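Operations > Equipment > Site visits
Filed under: Before You Sign
6 minute read

Two mornings at Clusitz, and a quote I still don't like

I went to the Clusitz visitor day in May with a budget line, a notebook and a bad attitude. We pack mixed snack boxes. Our packets are light, slippery, full of air and never the same shape twice, and for years salespeople have told me that this is nearly a solved problem. Nearly has cost us money before. The Ingvarsson tray loader is still under a tarp behind our dispatch door, and I signed for that one.

Xuân Phùng came with me to look after the floor's side of things. I looked after the money. We had agreed in the car not to nod at anything.

The first hour was slides. Thomas Sorrentino, who runs sales for Clusitz, has a chart where the labour line goes up and the equipment line goes down and they cross somewhere pleasant. I asked what was in the equipment line. It was the arm and the gripper. It didn't include guarding, the electrician, spare finger pads, or the weeks when you pay for the machine and the people it's meant to help. He said those vary by site. They do, and on every site I've worked at they've varied upwards.

I'll give them credit for what came next. Salamatu Sulemana heads the handling group, and she cut the slides short and took us through to see how they gather examples of people picking things up. The method is hand-held grippers, worked by a person, on ordinary goods in ordinary rooms. The arm is supposed to learn from that later on. She was frank that "later on" was the part I'd be paying for.

The goods were at least the right sort. Chips, wrapped sweets, biscuits, the stuff that makes our line stop.

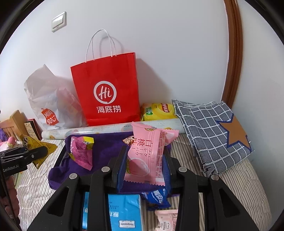
Snack packets on a purple cloth, with a gripper working over them. 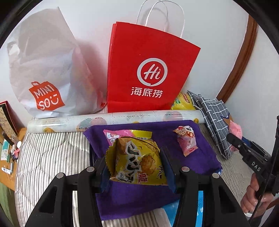 What I asked, and what I got

A puffed packet held between two pads is a fair thing to show a visitor like me. It's also a grip with a human being behind it, and I said so. A person feels when the film starts to slide and eases off. I wanted to know how much of that ends up in the machine we'd be buying. Salamatu said some of it, and that she wouldn't put a percentage on it. I wrote that down with a star beside it, as it was the best answer of the day.

Then the questions about money. I'm setting them down in the order I asked them, for whoever goes next.

How many examples of our own packets would they need before a trial? Between 1000 and 2000 picks for each product family. We have 4 families. Who does the picking? We can, or they can at a day rate. The day rate was not on the quote. Xuân asked if the count starts again when marketing changes a bag size, and there was a bit of looking at shoes before Thomas said it would be "a top-up". We'd like top-up defined in writing.

What happens with clutter? Our bins aren't neat. Packets lie under other packets, and half the trouble is getting hold of one without dragging up its neighbour. The answer was that mixed piles are "in scope for phase two". Phase two has no price and no month attached to it.

Who owns the recordings made on our floor? Thư Hồ from their contracts side handled this one, politely, and it came down to shared use unless we pay extra. I don't think we should pay extra to keep our own work to ourselves.

The other option

On the second morning I rang Edeck, who'd sell us a plain suction unit and no learning of any kind. It's dull and it's cheaper. It would cope with the flat packets and leave the sweets and the odd shapes to people, which is pretty much how we run now with one more thing to maintain. Xuân Đoàn in our maintenance shop prefers it as he can get the cups from the supplier he already uses. That counts for more with me than the chart did.

Where I've landed, for the Pusside site only: don't buy this budget year. Put aside enough for a paid trial on 2 families, with a fixed pick count, the day rate stated, and our packets going through in the jumble they arrive in. If Clusitz won't quote on those terms then I'd go back to Edeck for the flat goods and leave the rest of the line alone.

Xuân Phùng is softer on it than I am. She thinks the handling group know their trade and that I was rude about the chart. Her notes are in the shared folder next to the quote, and the tarp can come off the tray loader any time somebody wants to see what it looks like when we skip the trial.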